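Scoring start states for two-arm cable picking
Witold Brzozowska
14 shares | 3 comments 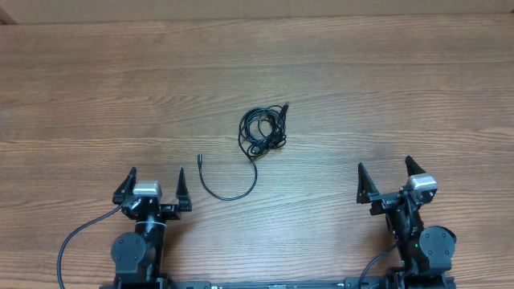
Start position for a single-cable trial, both grippers open.

These are the steps we use to record, label and score cable pick trials on the Kirnodora bench. They assume that both arms are calibrated and that the Tonel logger is running. The method scores the start state separately from the motion, so that a failed pick can be traced to the layout or to the policy.

1. Clear the table. Leave one cable and nothing else within reach of either arm. Send both arms to the rest pose with the grippers open.

2. Lay the cable. Gather most of the length into a loose bundle and leave one end free. The free end should run out from the bundle in a single arc with bare table on both sides of the plug. Do not straighten the loops. A tidy coil gives scores that do not carry over to ordinary layouts.

3. Record the start frame. Take it from the head view before any joint moves, and save it under the trial number. If you touch the cable afterwards, discard the frame and take another.

4. Label three points: the plug tip, the place where the free length leaves the bundle, and the middle of the bundle. Where loops cover the exit point, mark the last part of the free length you can see and set the hidden flag.

5. Assign the first arm. Measure from each gripper to the plug tip and choose the shorter distance. In the layout shown, the plug lies between the bundle and the left gripper, so the left arm goes first. The right arm stays at rest until the first grasp is confirmed.

6. Run the trial. Stop at 53 seconds whether or not the cable has been lifted. Write down the stop reason by hand – the logger records a time-out and an operator stop with the same code.

7. Score it. Give one point for a grasp on the free length, one for a lift that clears the table, and one for a handover to the other arm. A grasp on the bundle scores zero, even if the whole cable comes up.

Results so far

The October set has 3151 trials, of which 368 were held back for testing. Choosing the first arm by plug distance gave fewer bundle grasps than choosing it by bundle distance. The gain was largest when the plug and the bundle were nearer to different arms. With the hidden flag set, the two rules were hard to tell apart, and we would not claim a difference there.

The Uralholm group repeated the test with the Aerts planner and a stiffer cable. Their lift scores were lower, mostly through slips at the plug. Stiffness is not part of the start-state score at present – note the cable type in the trial record and compare like with like.

3 comments | Share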